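Trying two grippers on one spoon

4 min read

We've spent most of April on cutlery, and I have to say it has been the most fun we've had in the simulator all year! Regular readers will remember that the winter was all boxes and bottles. Boxes are kind. They stand up, they have flat sides, and almost any two-finger gripper will close on them if you get the arm to the right spot. Then we put a spoon on the counter and had to rethink half of our settings.

The question was a simple one. We have two gripper models that fit the same simulated arm, the Zirkine and the Plitevness, and we wanted to know which one we should build our kitchen tasks on. The Zirkine is the older of the two (in our setup, anyway) and has thin fingertips that close in a straight line. The Plitevness swings its fingers in on a linkage, so the tips travel along a small arc and drop a little as they close. On a box you would never notice that drop. On a spoon lying flat it's everything – the handle is so low that a few millimeters of extra height means the fingers shut on air, and a few millimeters too little means they're pushing into the stone.

Each gripper got 200 tries, with the spoon turned to a new angle every time and the same controller running the arm. We used the same random seed for both, 1969, so that try number 12 for one gripper was the same spoon position as try number 12 for the other. I recommend this to anyone comparing hardware in simulation. It costs nothing and it saves a lot of arguing over whether one side got the easy layouts.

Most of my time went into the wrist view, which is the only thing the controller gets to look at once the hand is near the counter. We picked a brown marble surface with pale veins running all over it, on purpose. A plain gray counter makes the spoon far too easy to find, and a real kitchen is never that polite. The veins are thin and bright, and so is a spoon handle at its narrowest point, so the vision side has to earn its keep.

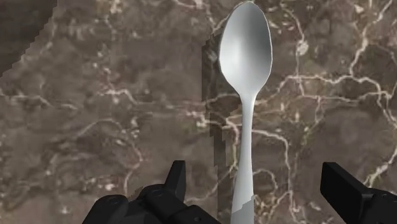

What the wrist camera taught us

The shadows gave us more trouble than the veins did. We run them at low resolution to keep the simulator quick, and they come out with stair-step edges. Beside a spoon you get a second long dark shape lying right next to the handle, and our first handle finder was quite happy to average the two and aim at the gap between them. We tried sharper shadows and the problem shrank, but every run got slower. In the end we left the shadows blocky and trained on more lighting angles, 2860 extra views in total, and the aim point settled down nicely.

The shine on the bowl was the other surprise. A bright bowl is a gift when you want to know which way the spoon is pointing, so we now use it for that and for nothing else. The grasp itself always goes on the handle.

So which gripper?

For flat cutlery I'd pick the Zirkine today. The straight-line closing is easier to plan for, and it was more forgiving when our height estimate was slightly off. The Plitevness caught up a good deal once we added a small lift during closing to cancel out the arc, and I liked how it centered the handle when it came in a bit to one side. With another month of tuning it might well come out ahead on mixed tasks, where a cup or a jar follows the spoon. We're keeping both in the test set.

I should say that all of this is simulation, and contact with thin metal is one of the things simulators are worst at. Our friction numbers for the fingertips are a best guess. The Chávez controller, which we used throughout, also has a soft stop when it feels the counter, and I suspect that hid a few bad approaches for both grippers. We'll switch it off for the next round and see who scrapes.

Forks are next, then a butter knife, which sits even lower and has no bowl to tell us which end is which. If you've run a comparison like this with a different hand – suction, soft fingers, anything – please write in, we'd love to put your results beside ours in the next issue.

Contact the Novine newsletter | © Novine, all rights reserved | Back to top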